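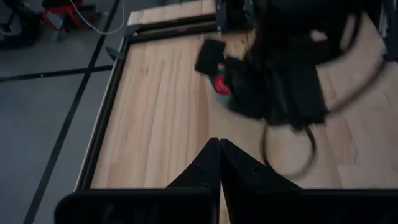

The Arango 301 table, showing the pale timber top and the black metal rail along its edge.

Pikness to release Arango 301 table with Ema storage range

Homewares supplier Pikness has confirmed that its Arango 301 table will go on general sale in November, following a limited release to family day care operators and early learning centres in Wolldale. The table will be sold alongside Ema, the company's existing range of open storage baskets.

The announcement was made in August 2018 in a notice to stockists. An initial allocation of 100 tables has been set aside for centres that registered during the limited release. Retail orders will be filled from the second production run.

The Arango 301 has a honey-toned timber top with a black metal rail. The rail is set along the sides and across the end, and meets at a squared corner, with a narrow strip of timber left showing outside it. Grain and plank seams run in one direction, and small knots and dark specks are retained in the surface. Pikness product manager Pallavi Awasthi said boards would not be sorted for uniform appearance.

"Knots are accepted provided they are sound and flush with the surface," Awasthi said. "Open knots are rejected before the top is glued. Colour variation between boards is within specification, and we have asked stockists to make that clear to customers at the point of sale."

The top is supplied with 2 coats of clear finish. Pikness advises cleaning with a damp cloth and a neutral detergent. Solvent cleaners and abrasive pads are excluded under the care terms, as are steam mops, which the company says were used on several of the limited release tables. Minor scratches can be sanded along the grain and recoated. The finish is covered for 12 months and the frame for a longer period, details of which will be published with the retail price.

Accessories such as lamps and paper roll holders may be clamped to the rail. Pikness recommends clamps with a padded jaw and advises against fixing them directly to the timber edge. No drilling of the top or frame is permitted during the warranty period.

The Ema baskets are unchanged apart from colour. The range now includes teal, which replaces the previous navy. The teal model is a low rectangular basket in matte plastic with a small round handle hole picked out in red. It has no lid. According to the company, the low wall was kept so that contents can be seen and reached by a seated child.
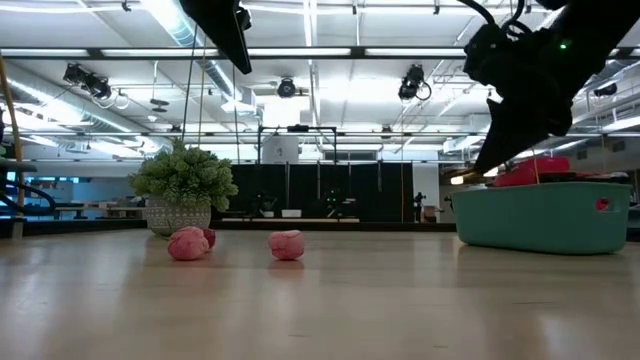

Soft pink balls and a potted plant on the tabletop, with a filled teal storage basket at right.

Sarita Jaiswal, who coordinates a family day care scheme in Wolldale, took delivery of tables during the limited release. She said the scheme used them mainly for sorting and pack-away activities, in which children return soft balls and other small items to a basket before meals.

"The main requirement was a surface large enough to keep the basket on the table with the items," Jaiswal said. "If the basket goes on the floor, the balls go on the floor as well. We also wanted something that could be wiped down between sessions without lifting the finish."

Jaiswal said the scheme's one reservation concerned glare. The clear finish reflects overhead lighting, and educators in rooms with ceiling fittings directly above the table had asked for a lower sheen. Pikness said a matte version was under consideration but would not be part of the November release.

The company has also revised the setup sheet packed with each table. The earlier version did not mention decorative items. The new one states that potted plants should be kept towards the back edge, in a pot with a sealed base or on a saucer, and that water left standing under a pot may mark the timber. Centres are advised to check that any plant placed within reach of children is non-toxic. Loose items should be cleared from the surface before the table is moved.

Deepika Lobo, who handles stockist accounts at Pikness, said replacement feet and rail end caps would be available as spare parts from the release date. Replacement tops will be made to order. Tables from the limited release use the same fittings, and owners do not need to register again to order parts.

Delivery to metropolitan addresses will be by courier in a single flat carton. Assembly requires a hex key, supplied, and two people for turning the table upright. Regional freight will be quoted separately. The company has not confirmed whether the table will be offered in a second height, although Lobo said the question had been raised by several schools.

Ema baskets in teal are available now and can be ordered separately from the table. Remaining navy stock will be sold through existing outlets and will not be replenished.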